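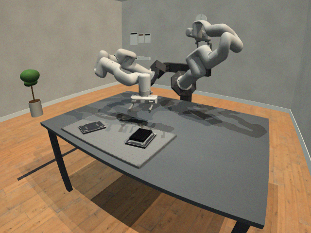

Good morning, everybody, and thank you for coming out on a Monday, when I know there are gardens to see to. I want to talk about seed swaps, and mostly about the one we hold in Beltby every November, which Fenna Hermans started with two shoeboxes and a borrowed card table. (Pause here, let Fenna wave.) The first thing people ask me is how to lay out the room, and my answer is always to leave more bare table than feels right. Look at the big gray one on the screen, with everything kept to the board on the left and all that open space beside it. People need somewhere to set down a bag, a cup of coffee and their reading glasses, and they talk longer when they have it.

Next, labels. Please, please write the variety, the year and the town on every packet. Last time we took in 74 packets, and I spent a whole evening on the phone with Eirlys Landeg trying to work out which beans were hers. (They were all hers, bless her.)

Now, sprouting tests. Old seed is fine to bring if you've tried it first. I put 20 seeds on a damp paper towel, roll it up, and leave it on top of the refrigerator. If you're testing several kinds, keep them apart and keep a little map, a letter for the row and a number for the spot, so you aren't guessing later.
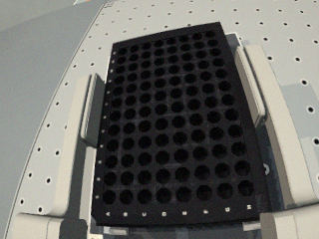
Rows and numbers: a 96-well plate, eight by twelve.

My own map is on the back of an envelope and it does the job very well.

Last part, tomatoes. (Hold up the jar.) Squeeze the pulp out, add some water, and let it sit a few days until it smells awful. Rinse it in a strainer and dry the seeds on a plate, never on paper towel, or you'll be picking off fuzz until Christmas. Then questions, and the sign-up sheet goes around from the left.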